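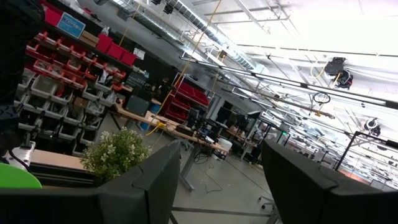
Llevo nueve años trabajando en talleres donde se guardan piezas pequeñas, y en todos he tenido la misma discusión: si las cajas de la estantería deben llevar etiqueta o si basta con el color. Mi opinión es que el color sirve para muy poco y que casi todos los talleres lo usan mal.

Empiezo por lo que se suele decir a favor. Un cajón rojo se ve desde la otra punta de la nave. Si los grandes van arriba y los pequeños abajo, uno sabe hacia dónde caminar antes de saber qué busca. Eso es cierto y no lo discuto. En una pared con cajones rojos en lo alto, gavetas rojizas en medio y grises y blancas más abajo, la vista se orienta sola. El problema viene cuando uno llega delante de la pared y tiene que meter la mano.

En Pellov, donde trabajé antes, el sistema era de colores y lo había montado Matúš Malý. Rojo para tornillería, gris para electrónica, blanco para lo que estuviera pendiente de clasificar. Funcionó mientras Matúš estuvo allí. Cuando se marchó a Lindik, el blanco se comió todo lo demás. Teníamos 109 gavetas y en la mayoría de las blancas había de todo: arandelas, bolsas a medio abrir, el embalaje de un conector sin el conector. Al que llegaba nuevo se le explicaba el código el primer día y lo olvidaba el segundo. Yo también lo olvidaba, y llevaba allí cuatro años.

El color dice a qué familia pertenece una cosa. La etiqueta dice qué es. Cuando alguien necesita un prisionero M4 de ocho milímetros, la familia le da igual. Va a abrir seis gavetas hasta encontrarlo y va a dejar dos fuera de sitio.

Domenica Kuster, con quien comparto banco desde hace dos años, opina lo contrario. Dice que las etiquetas envejecen peor que los colores, que se despegan, que la gente cambia el contenido y no cambia el papel, y que una etiqueta falsa hace más daño que ninguna. En lo último tiene razón. Una vez monté una pieza entera con tornillos de la clase equivocada porque la gaveta decía una cosa y contenía otra. Perdí la mañana. Pero de ahí yo saco que hay que revisar las etiquetas, y ella saca que hay que quitarlas.

Lo de revisar se puede hacer. En mayo lo hicimos entre tres: Žofie Murín leía, yo abría y Domenica protestaba y escribía. De 660 referencias que figuraban en la lista, 88 estaban en una gaveta que no les correspondía y 151 no las había pedido nadie desde que existe la lista. Esas últimas ocupaban el mejor sitio, a la altura del pecho. Las subimos arriba, a los cajones grandes, y bajamos lo que se usa a diario. Fue el cambio que más se notó, más que las etiquetas nuevas, y lo digo aunque no me convenga para lo que defiendo.

Hay otro asunto del que se habla menos, que son las cajas de cartón. En todas las estanterías de taller hay una pila. Llegan con un pedido, se dejan en el hueco libre de la balda alta y se quedan. A veces están vacías y se guardan por si hay que devolver algo. A veces tienen dentro material bueno que se vuelve a comprar porque no se ve. Yo pondría una regla sencilla: cartón en la estantería, como mucho una semana, y con el contenido escrito a rotulador en la cara que mira hacia fuera. Kalkidan Teshome me dijo que esa regla no la cumpliría ni yo. Puede ser.

Tampoco me convencen los carteles grandes. El que cuelga de una balda y anuncia la sección entera queda bien cuando viene una visita, y quien trabaja allí deja de leerlo al cabo de un mes. Prefiero cien etiquetas de dos centímetros, feas, impresas con la misma letra y pegadas siempre en el mismo lugar de la gaveta.

Y luego está el banco. La estantería más ordenada del mundo no sirve si la mesa de al lado hace de almacén de paso. Lo que se saca y no se devuelve acaba entre los cables, junto al monitor, y allí ya no lo encuentra ni el color ni la etiqueta. En el nuestro hay ahora una bandeja para lo que tiene que volver a su sitio, y la vacía quien se va el último - casi siempre Žofie. Algunos días rebosa. Aun así, prefiero buscar en una bandeja que en tres metros de madera.

Lo único que les concedo a los partidarios del color es que no estorba. Si las gavetas ya son rojas, que sigan siendo rojas. Pero que nadie dé por terminado el orden el día que llegan las cajas nuevas. Ese día todavía falta escribir en cada una lo que lleva dentro, y apuntar en la lista cuándo toca volver a mirarlo.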